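Section 4: Tabletop Hat Rack

This section covers unpacking, assembly, placement and everyday use of the Kindell tabletop hat rack in white wire. Wall-mounted and floor-standing racks in the Kindell range are covered in Sections 5 and 6. If your carton is marked 3556, you have the tabletop rack and this is the right section.

4.1 Before you start

Open the carton from the top. The wire arms are packed facing up, and cutting through the bottom flap can scratch the coating on the base.

Lay a towel or a folded blanket over your work surface. Take the parts out one at a time and check them against this list:

Base ring with three spokes
Center pole, lower section
Center pole, upper section
Lower tier (small hub with arms)
Upper tier (wire ring with long arms)
Two locking collars
One base screw
One hex key
End caps, in a small bag

Keep the carton until the rack is fully assembled. If a part is missing or bent, stop and see 4.8. Do not try to straighten a bent arm with pliers, as the coating will crack at the bend.

CAUTION: The arms are thin and hard to see from the side. Keep your face back when you lift the tiers out of the carton, and keep children away until the end caps are on.

4.2 Choosing a place for the rack

The rack needs a flat, level surface. A small table, a dresser or a shop counter will do. Allow at least 300 mm of clear space on every side of the pole so that hats on the upper arms do not touch a wall or each other.

Avoid these spots:

Directly above a radiator or heating vent. Felt and straw dry out and lose their shape.
In a window that gets strong afternoon sun. Pale cotton caps will yellow and dark ones will fade.
Next to a door that opens toward the rack.
On a tablecloth or runner. The base can slide along with the cloth if someone pulls it.

Glass tops are fine, but put the felt pads (sold separately, part 147) under the base ring first.

4.3 Assembling the rack

1. Set the base ring on the towel with the threaded hole in the center facing up. The three spokes should lie flat. If the ring rocks, turn it over and check that no packing foam is stuck to the underside.

2. Hold the lower pole section upright over the center of the base. Pass the base screw up from underneath and turn it by hand until it catches. Tighten with the hex key. The pole should stand straight before you go on.

3. Slide one locking collar down the pole to the lower groove. Turn it a quarter turn clockwise to lock it.

4. Slide the lower tier down over the pole, hub first, until it rests on the collar. The arms should angle up slightly. If they angle down, the tier is upside down.

5. Screw the upper pole section into the lower one. Hand tight is enough. Using a tool here can strip the thread.

6. Fit the second collar in the upper groove and lock it the same way as the first.

7. Slide the upper tier down onto the second collar. Some of the pole will be left showing above the tier. You need this length for lifting the rack, so do not push the tier down past the collar.

8. Push an end cap onto each arm. A drop of warm water inside the cap helps it slide on.

9. Stand the rack on its table and press lightly on the upper tier from several directions. A little spring in the arms is normal. Movement at the base is not, and means the base screw needs another turn.

Note: Racks made before March have one wide collar for the lower tier instead of a narrow one. It fits the same groove and locks the same way.

4.4 Setting the arms

The tiers turn freely on their collars until there is weight on them. Before you hang anything, turn the upper tier so that its arms sit over the gaps in the lower tier. Hats on top will then hang between the hats below instead of resting on them.

If the rack will stand against a wall, turn both tiers so that the widest gap faces back. You will lose the use of a few arms, but the front will look fuller.

4.5 Hanging hats and caps

Start with the lower tier. It sits closer to the base, and weight there keeps the rack steady while you fill the top.

1. Brush off loose dust and lint. Check that sweatbands are dry.

2. Put your heaviest hats on the lower tier, spreading them evenly. Place the first on one side and the second across from it.

3. Move to the upper tier and use it for light pieces such as cotton caps, berets and soft sun hats.

4. Pick up a soft flat cap by the brim edge, with the crown hanging free. Holding it by the crown presses creases into the fabric, and they show most on light colors. 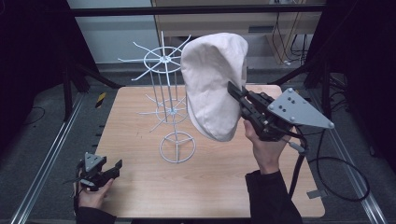

5. Bring the cap in from the side, level with the arm you have chosen. Coming from above, you are likely to catch one of the other arms.

6. Let the inside of the crown settle over the end of the arm, then let go of the brim. The seams should sit evenly to either side. If the cap tips forward, slide it a little closer to the pole.

7. Work your way across the rack, always going to the opposite side next.

8. Step back and look at the pole from the front and the side. If it leans, move one piece from the low side to the high side.

CAUTION: Do not hang bags, umbrellas, wet coats or helmets on the rack. The limit for the whole rack is 595 g on the upper tier and twice that on the lower tier. A motorcycle helmet on one arm will tip it over.

4.6 Which hats suit which tier

Flat caps and newsboy caps: either tier. One to an arm.

Baseball caps: either tier. Hang them from the back opening with the bill pointing down. Two to an arm is possible if they nest.

Knit hats: upper tier. Do not leave them for a whole season, as the arm will stretch a point into the crown. Folding them in a drawer is better for long storage.

Wide straw hats: upper tier only, with the neighboring arms left free. The brim needs room.

Felt hats with a stiff crown: lower tier, resting well back toward the pole. For a felt hat you care about, we recommend the Ollik crown form, which slips over the arm and supports the hat from inside. It fits all Kindell wire racks.

Children's hats: lower tier, where they can be reached.

4.7 Moving and cleaning

To move the rack a short distance, take the hats off, hold the pole above the upper tier with one hand and put the other hand under the base ring. Do not lift by the arms or by the ring of the upper tier.

To move house, take the rack apart in the reverse order of 4.3. Wrap each tier separately. Put the base screw and collars in a bag and tape it to the base, where it will be found again.

Clean the wire with a soft cloth, slightly damp, and dry it right away. Dust collects where the arms meet the hub, and a dry paintbrush gets it out. Do not use scouring powder, bleach or solvent. White coating that has picked up dye from a dark hat can be cleaned with mild dish soap, but test on the underside of the base first.

Check the end caps each time you clean. A missing cap leaves a bare wire end that can snag knits and linings.

4.8 Problems and fixes

The rack wobbles when empty.
Tighten the base screw. If it still wobbles, check the table with a level. Thin card under one table leg is a better fix than card under the rack.

The upper tier slides down.
The collar is not locked. Take the tier off, seat the collar in the groove and turn it until it clicks.

The pole leans to one side.
Empty the rack and check again. If the pole is straight when empty, the load is uneven (see 4.5, step 8). If it still leans, the two pole sections may be cross-threaded. Unscrew them, clean the thread and start again by hand.

An arm is bent.
Small bends of a few degrees can be eased back by hand, holding the arm close to the hub. For anything larger, order a new tier.

Caps have a small bump in the crown.
They have been on the arm too long or too far out toward the tip. Take the cap off, hold it over steam for a few seconds, smooth it from inside with your fingers and let it dry over a bowl.

There are marks on the tabletop.
Wipe with a dry cloth first. If the marks stay, they are usually coating dust from a new base ring and come off with a little soap and water. On oiled or waxed wood, use felt pads from the first day.

4.9 Spare parts

Tiers, collars, end caps and pole sections can be ordered singly from the Basden warehouse. Give the carton number and the part name as printed in 4.1. Racks bought through MacDonald stores are the same product and take the same parts.

Section text: Aarti Chaudhary. Assembly steps checked by Harish Sachdeva.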